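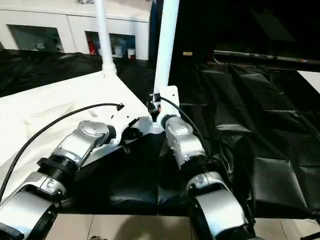
Prateo two-arm cell: upkeep and repair, progress report to the Tessier fund

Prepared by Beatriz Matos for Gilles Vidal
Covers the period from August to now

Dear Gilles,

You asked at our last call for something longer than the usual half page, and I am glad to oblige, as this has been a stretch with a good deal of spanner work in it and the half page never does that justice. The money you released in August was for keeping one cell in good order and for putting right the things that had been bothering us. I have tried to set down what we did with it, including the parts that went slower than I promised you over coffee.

Where the cell stands

The cell has run for 322 hours in this period, against 251 in the one before. Most of the gain comes from fewer stops at the wrists. You may remember that the cable on each side used to pull tight whenever an arm reached inward and low, and that Gunārs Adomaitis had a habit of stopping the whole thing to give it a tug. He has now rerouted both cables in a wide loop with plenty of slack, and the plugs at the gripper end have been replaced. We still check them every Monday morning before anything moves, and we write down what we find, even if what we find is nothing.

The ribbed collars on the arms were taken off, cleaned and refitted in the fall. One had grit under it. I don't know where the grit came from, and Gunārs and I have agreed to stop arguing about it. Both joints have been quiet ever since, and the drift we reported to you over the summer hasn't come back.

Finger covers

This was the biggest single piece of work and also the one I enjoyed most, so forgive me if I go on a bit. The old bare fingers slipped on smooth bottles and, worse, they marked them. Lucrezia Marchetti tried ten different covers over the period and settled on a black textured one, which she cuts and fits herself. It grips well, it is cheap, and a worn one can be swapped in the time it takes the kettle to boil. The trouble is that a cover which is fine on a bottle may be too bulky for anything thin, and so after every change she runs the paper check. The fingers have to close on a single edge of a folded sheet and hold it without crumpling the fold. If the covers have been put on crooked, the edge wanders out of the gap and she takes them off and begins again.

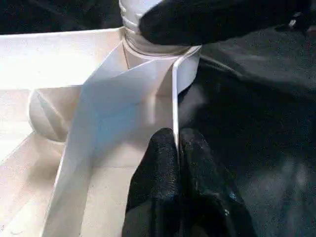
Paper check: two fingers closed on the upright edge of the folded sheet, just below the collar of the bottle.

We had eleven o'clock arguments for most of one week over how hard the fingers should close. Too soft and the sheet slides, too hard and you get a dent in the fold that stays there. Lucrezia's setting is now written on a card taped inside the tool drawer, and I would ask anybody visiting from your side to leave that card where it is!

The bottle check comes next, and it is the simpler of the two. We take a plain cylinder, grip it low down, lift it and look at how straight it stands. A slight lean we accept. If the lean is enough to notice from across the room, one finger is sitting higher than the other and the bracket behind it needs loosening and setting again. We also wipe the bottle down first, as we once chased a slipping fault for a whole day that came down to hand cream.

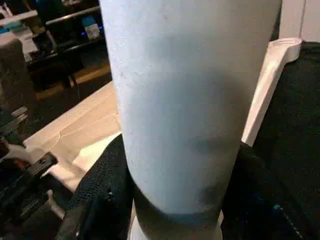 Last changed: Thursday, February 12, 2026 (B. Matos; section on the covers corrected, pole work added)

Since the first draft of this report went round, Lucrezia has pointed out that I gave her credit for the bracket as well as the covers. The bracket drawing was Nadège Delorme's, and it is a good one. It has been made twice, the first lot having come back from Boltetti with the holes a touch too small. They remade them without a murmur and we were only a few days out in the end.

Pole work

The second half of the grant was meant for assembly work with the tall white poles and the plate, and this is where I have to own up to a delay. The arms are well able to reach the foot of the thick pole, and the two of them can come at it from either side at once, but bringing both grippers in that close leaves very little room between them. Twice we had a light knock between the housings. No damage either time, though it did send us back to the reach limits, and Gunārs spent the better part of two weeks setting them again by hand, a little at a time, with the speed turned right down.

We now work to a fixed order when setting up. The plate goes down first and is checked for rocking. The pole goes on next. Spare rods are laid off to the right, and the cables get one more look before the arms are allowed inward. It sounds fussy written out like this, but it has saved us a good many restarts, and Nadège has trained two of the newer people on it already.

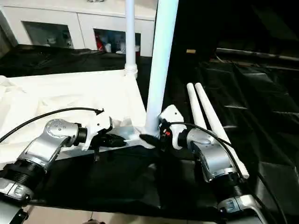 Both grippers at the foot of the thick pole, with the two rods lying to the right.

Money and what comes next

The spending is close to plan. Collars, plugs and cover material all came in under what we had set aside, and the second batch of brackets cost us nothing. What is left over I would like to put toward a spare wrist, if you have no objection. We have none on the shelf at present, and a failed wrist would keep the cell standing until Zulier could ship one.

In the coming months we want to finish the reach limits on the right arm, get the weekly check down onto a single sheet, and give the pole work a proper long run with Nadège in charge of it. I will send the hours every month as before. If you or anyone at Tessier would like to come and see it moving, Mondays are poor on account of the checks, but any other day suits us and there is always coffee.

With warm thanks from all of us,
Beatriz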